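12 shares · 3 comments

The picking cell at Trustitz came to us from Peva with a thick manual and a stern warning about pens. Its arm can lift 2,500 items between services, and pens are what wear it out – slim, slippery things that roll whenever they get the chance. So every morning, before the arm is woken up, someone sets the practice shelf by hand, and it is rather soothing work once you settle into it!

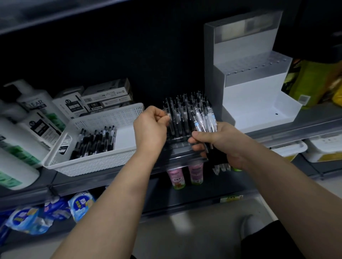 Gel pens going into the stand, one slot at a time.

Each pen has to stand properly upright, or the arm will nudge it and sulk (we do say sulk) until it is reset. After that come the suction cups, wiped with a barely damp cloth, and then the slow test run of 100 picks, which takes 11 minutes and one mug of tea. The cups themselves are changed every 2,000 picks, well inside what the manual asks, and the old ones go back to Pilumberg in a padded envelope.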